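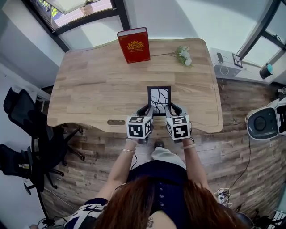 Figure 1. Hand-held gripper closed on the lower edge of a small picture frame, marker cubes at the base of the fingers.

Recording a demonstration: desk task 2

Valtley Robotics Club, student project notes. Maintained by Halina Kołodziej and Marius Grecu. Last revised September 22, 2018.

These steps cover one recording of the picture frame task. Finish the calibration page first.

1. Set the frame upright on the desk, within easy reach of the chair. Other objects may stay on the desk if they are listed on the task sheet.

2. Sit down and adjust the chair so both forearms clear the desk edge. Keep hair and sleeves off the printed faces of the cubes.

3. Start the recorder and wait for the frame counter to move. Hold the gripper still until it passes 20.

4. Bring the fingers in from the front and close them on the lower edge. Squeeze slowly. A fast close blurs the markers and the tracker loses the pose.

5. Lift, move the frame to the target spot, lower it and open the fingers. Pull straight back.

6. Stop the recorder. A normal run is nearly 3000 frames. Delete anything cut short and repeat from step 1.

If the tracker reports a missing cube, check for glare from the window and lower the blind. Bent or scuffed markers must be reprinted at 100% scale. Run 3854 is kept in the shared folder as a reference for finger speed.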